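Home Talks Notes Archive Contact

Small Lamps, Dark Rooms - speaker notes
Lanstead evening series

Start with the lights up. Say hello, say the talk runs 27 minutes, then questions. Ask who has a lamp on the nightstand at home. Wait for hands.

First point. Most people buy a lamp for how it looks when it is off. In the store everything is lit from above, so a small table lamp hardly shows what it can do. Take it home, put it on the table, turn off the ceiling light, and look again after a few minutes. Tell the Mendoza story here. We had picked a lamp for the guest room in the afternoon and sent it back the same night.

Second point. The surface counts as much as the lamp. A pale tabletop throws light back up. A dark one soaks it up and you get a bright ball with nothing under it. If people ask about tablecloths, say plain and light, and move on.

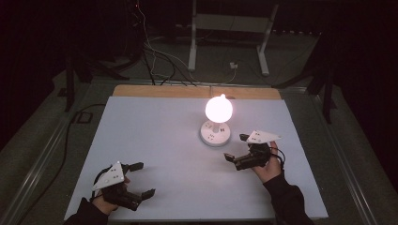 Iraís Ledesma
Lighting planner, Brullero

Leave the slide up for this part. A round globe on a short stem, standing on a white base, on a white board. The light has some pink in it. The room behind is dark and the lamp is still the first thing you look at. Don't rush, let them look.

Talk about height. A globe this low sits under eye level when you are standing and closer to it when you sit down. Bedside, that can be too bright if the lamp faces the pillow. Slide it back toward the wall before you give up on it.

Then color. Pinkish white is easy on skin and bad for sorting socks. Say that warm light is fine for talking and eating, and that a desk needs something more neutral. Skip the chart with 4000 K on it if we are running late. Eustaquio Beltrán has the chart on paper and can hand it out at the door.

Third point, where the controls go. On the base is good if the lamp stays within reach. On a high shelf you want a switch on the wall or the cord. Ask how many people have crawled behind a couch to turn off a lamp.

Cords. Run them along the back of the table and down a leg - never across the place where you walk. Short answer only, the Gelis talk in February covers wiring.

Lights down for the last part. Turn on the three demo lamps one at a time, smallest first. Give each one a full minute. Take questions with the lamps on and the ceiling off.

Contact | © 2023 Brullero | Back to top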